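### 3. Ranger les œufs (et les garder entiers !)

Bon, on attaque la partie que tout le monde bâcle quand on emménage dans l'appart. Moi le premier : chez Tultton, j'ai perdu une demi-boîte le soir de mon arrivée. Depuis, je procède comme ceci.

1. Dégagez un coin du plan de travail avant de sortir les courses. Je garde 77 cm de libre, mesurés un soir de novembre avec le mètre de Mabli Prosser, et ça me suffit largement.
2. Passez un coup d'éponge, puis essuyez bien. Une boîte en plastique sur une surface mouillée, ça part tout seul vers l'évier.
3. Posez la boîte à plat et ouvrez-la entièrement. Regardez chaque œuf, dessous compris – les fêlures se cachent toujours là.
4. Remettez les œufs dans leurs alvéoles, pointe en bas. Je mets les plus anciens devant, comme ça je les prends d'abord sans réfléchir.

> **Attention :** n'empilez rien sur la boîte, même « juste deux minutes ». Ifor Pritchard y a posé un paquet de farine, on en a retrouvé jusque sous le frigo.

**Note :** si vous partagez la cuisine avec Rhun, notez la date d'achat sur un bout de papier. Il fait des omelettes énormes (environ 300 g d'œufs par personne, je l'ai vu peser !) et il prend ce qui vient.

5. Mettez la boîte au frigo, sur l'étagère du milieu. La porte, j'évite, on la claque trop.
6. Pour la cuisson du jour, laissez dehors seulement ce qu'il vous faut, toujours dans le plastique transparent, un œuf par alvéole. 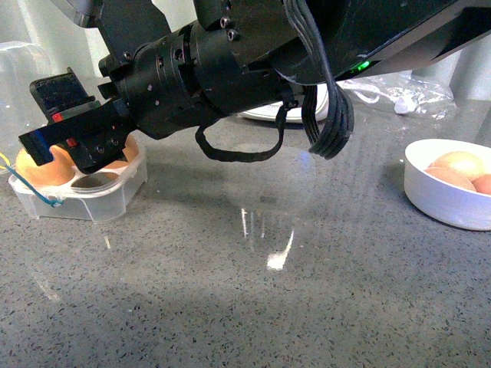

### 4. Le pain et la farine

Pour le pain, gardez le sac en papier tant qu'il tient, puis passez au torchon. La farine va dans le bocal du haut, couvercle bien vissé.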